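4.3 Comparing finger sets on the door task

Run this procedure once for each finger set. The door task is used for comparison – the handle is small and the approach is tight for the right arm.

1. Load the Grusuvora room file and reset both arms.
2. Set the run count to 29. Leave the seed at 302 for every finger set.
3. Open the wrist view and the body view side by side.
4. Open both grippers fully before moving towards the door.
5. Bring the right gripper up to the handle and save the views.

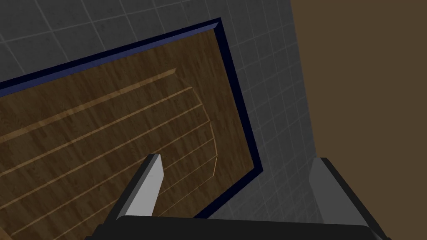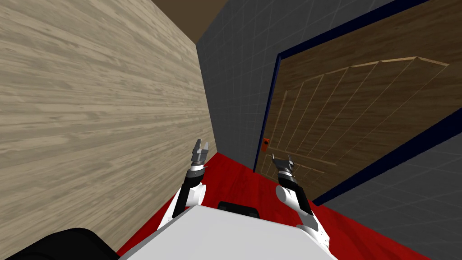
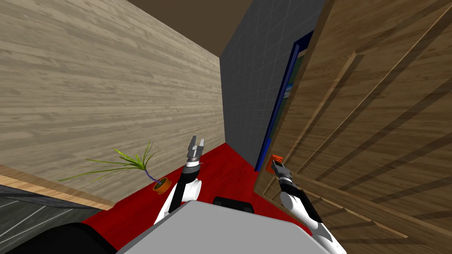
Fig. 4-3. Door task in the simulator. First view: wrist. Second and third views: body.

6. Check that neither finger tip touches the door panel. If one does, raise the stand-off and go back to step 4.
7. Start the runs. Results are written to the log under the name of the finger set.

NOTE: The wrist view does not always include the handle. Use the body view to judge height.

CAUTION: Do not change controller gains between finger sets. Logs made with different gains cannot be compared.

Related sections
4.2 Fitting a finger set to the Kaltotow arm
4.4 Reading the run log
5.1 Controller gains
Error 131: gripper not responding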